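Equipment forum > Buying and budgets > Second hand, or one arm less?

Urnadau
Member

We are a small workshop which prepares manipulation tests for other people, and I must give our buying plan for the next year. I have money for one of two things, and I would like to hear from persons who made this choice already.

Choice A is a second robot hand, the same model as the one we have, with four fingers and a thumb. The offer from the dealer is 3384 euros, without the wrist adapter. Choice B is to keep one hand and spend the money on spare fingers, cables, a better table and a service contract for a year.

My chief prefers A. I prefer B but I am not sure I can defend it well. The tasks are all for one hand at the moment: take a thing, put it in the basket, take it out again.
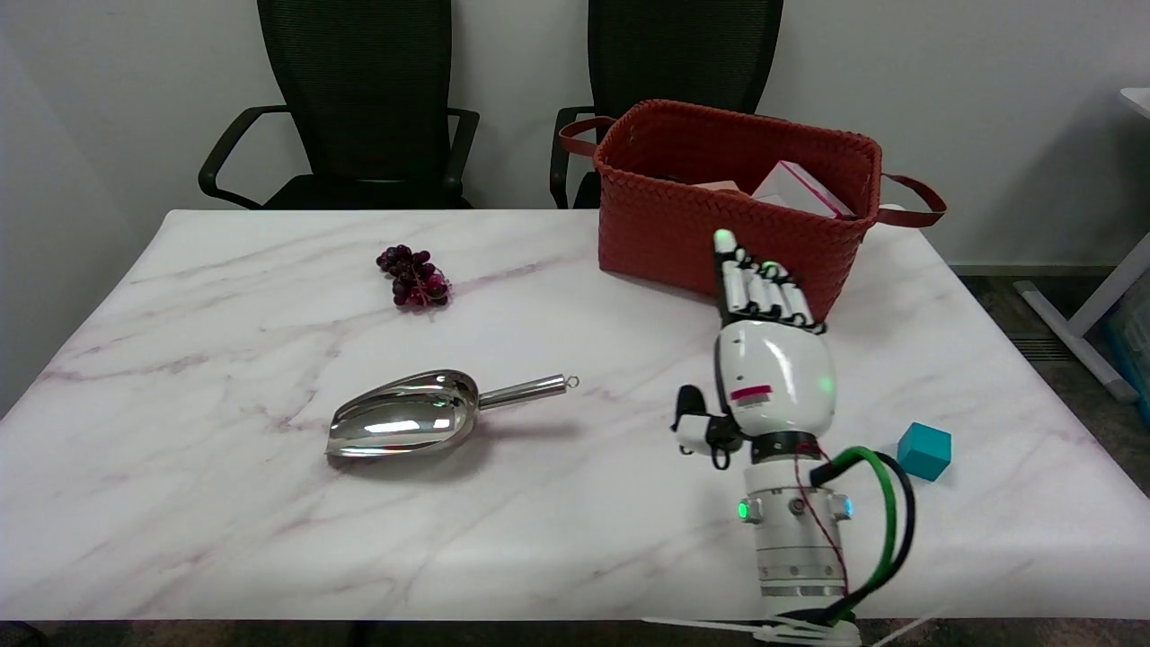 Last edited by Urnadau, 2024-09-01. Reason: corrected the price, added picture of the bench

I add also that the hand must work with soft things and hard things on the same day. Grapes, a steel scoop, a small cube, a woven basket with handles. So the wear is not the same on all fingers, and the thumb suffers the most.

Ramasamy
Senior member

B, without much thinking. We bought the second hand first and it stayed in its box for 8 months, because there was no money left to mount it. The adapter, the power supply, the second cable set, the licence for the control software: none of this was in the quotation.

Ask your dealer for a price for the hand "ready to move on the arm". Use these words. The number will be different.

Amness
Member

I don't agree with Ramasamy. If the single hand breaks, what do you do? You send it away and your people sit. With us the repair took 9 weeks and we still paid the rent and the salaries. A second hand is your insurance, even if it is in the box. It is the box that saves you.

Also a service contract is a promise, and a hand is a hand.

Ramasamy
Senior member

Amness, your repair took so long because you had no contract. You wrote this yourself in the other thread in February.

Amness
Member

I wrote that we had the cheap contract. It said they answer in two days. They did answer in two days. The answer was that the part is not in stock.

Urnadau
Member

This is useful for me, both of you. I did not think to ask what "answer" means in the contract. I will read ours again tonight.

To the question about breaking: until now we changed one fingertip and one cable. The cable was my fault, I left the loop too wide beside the forearm and it caught on the edge of a table when the arm turned.

Teodoro Pangilinan
Member

I look at your bench and my question is about the cable before the hand. You still have a loop standing out at the side of the forearm. A proper cable guide costs very little compared with your 3384, and you should put it as the first line of the plan, whichever choice wins. Also write down who is responsible for checking it, and when.

Second thing, the table. I like how it looks but I would not pay for a surface like this again. We had a shiny light top and with polished metal tools the camera had a lot of trouble, there is the reflection in the tool and then the brightness of the table below. We changed to a matt grey sheet and it cost us less than one lunch for the team. So if "a better table" in your choice B is a big sum, take it out.

Sundoris
New member

Hello, I am new and maybe this is a stupid question. Why not rent the second hand? We are also planning for the first time and a dealer offered us rental at 1000 a month, with replacement included.

Ramasamy
Senior member

Not stupid. But calculate it. With Urnadau's price, after four months you have paid more than the hand costs. Rent is good if you have one project with a clear end.

Amness
Member

Here I agree with Ramasamy, please mark the calendar. But check what "replacement included" means. For us the fingertips were counted as consumables and we paid for each.

Urnadau
Member

Thank you Teodoro. The table is the smallest part of the sum so I can remove it without pain. I asked a colleague about the shine, and she says the scoop is indeed the object which gives her the most work. The cable guide I have ordered this morning from the small purchases money, so it does not even need to be in the plan.

So the list is now like this:
spare thumb, complete
spare fingertips, one full set
second cable set
service contract, but only if they write the repair time in it and not the answer time
the rest kept aside until the summer

My chief asks why we should keep money aside when next year they can take it from us. This is a fair question and I have no good reply.

Teodoro Pangilinan
Member

Then don't call it money aside. Call it "repair of the hand, second half of the year" and put a sum. In my experience an open line is taken, and a line with a purpose is discussed.

Amness
Member

I still say buy the hand. A complete thumb, a full set of tips and cables, you are already buying a good part of a second hand in pieces, and pieces cost more. Ask for both prices on one paper and compare.

Urnadau
Member

I will ask for it. If the pieces come to more than half of the hand, I go back to my chief and say he was perhaps right, which he will enjoy. Has somebody a quotation for the thumb only, from this year? Mine is old and the dealer is slow to answer me.

Sundoris
New member

We have one for a different model, I can send it by private message if it helps. The thumb was the most expensive finger there.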